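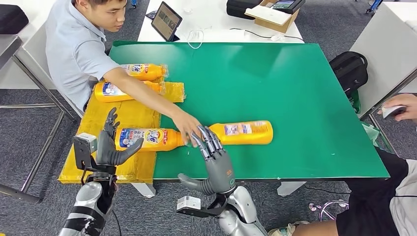
Uma leitora perguntou se era mesmo preciso deitar fora o detergente que engrossou no fundo da embalagem, porque lá em casa vai sempre um resto para o lixo. Não é preciso. Na maior parte dos casos aproveita-se tudo, e o mesmo vale para amaciador, champô e sabonete líquido.

16 de outubro de 2019
Por Redação Casa e Despensa
Partilhas: 200

Restos no fundo da embalagem

Deixe a embalagem de pernas para o ar durante a noite, encostada ao canto do lava-loiça ou dentro de um copo alto. De manhã o produto está todo junto à tampa. Se a tampa for daquelas de abrir com o polegar, confirme que está bem fechada antes de a virar.

Quando já não sai nada, junte 50 ml de água morna, feche e rode devagar. Agitar com força só faz espuma e depois é preciso esperar que assente. Essa água serve para a primeira loiça do dia ou para lavar o balde. Use-a em 2 dias, no máximo, porque o detergente diluído perde o conservante e começa a cheirar mal.

Não faça isto com lixívia nem com desentupidor. Esses gastam-se puros ou segundo o rótulo, e nunca se juntam restos de produtos diferentes na mesma embalagem, mesmo que sejam da mesma cor.

Tampas coladas

O detergente seco à volta da rosca cola como açúcar. Mergulhe só a tampa em água quente da torneira e espere um pouco. Se continuar presa, enrole um elástico largo à volta e rode com a mão seca. O alicate racha o plástico. Para a tampa não voltar a colar, passe um pano húmido na rosca sempre que pousar a embalagem.

Os bicos dos doseadores entopem com o mesmo resíduo. Um palito de madeira resolve. O alfinete alarga o furo e a partir daí sai produto a mais.

Etiquetas

Para tirar a etiqueta de uma embalagem vazia, encha-a com água quente e deixe-a estar. O calor amolece a cola por dentro e o papel sai quase inteiro. O que ficar agarrado tira-se com óleo alimentar e um esfregão macio, e a seguir lava-se com sabão.

As etiquetas da Irer saem bem. As da Verkach são de película e é melhor puxá-las a seco, devagar, a partir de um canto.

Onde guardar

Debaixo do lava-loiça, ponha as embalagens em pé dentro de um tabuleiro com rebordo. Se alguma verter, lava-se o tabuleiro e o armário fica como estava. As recargas grandes ficam atrás e a que está a uso fica à frente. Escreva a data de abertura na base com caneta de acetato. O sabonete líquido aberto há mais de 6 meses costuma separar, e basta virá-lo algumas vezes.

Se houver crianças em casa, nada disto fica em baixo. Passe tudo para uma prateleira alta e deixe em baixo os panos e as esponjas.

3 comentários

belinha_m
O truque do elástico funcionou numa tampa que eu já tinha dado como perdida. Obrigada.

Anónimo
Com o detergente Ki não resulta virar ao contrário, a tampa verte. Eu ponho dentro de uma tigela.

casadotanque
E para etiquetas em vidro? Tenho uns frascos da Clellano que ficaram com a cola toda e o óleo não chegou.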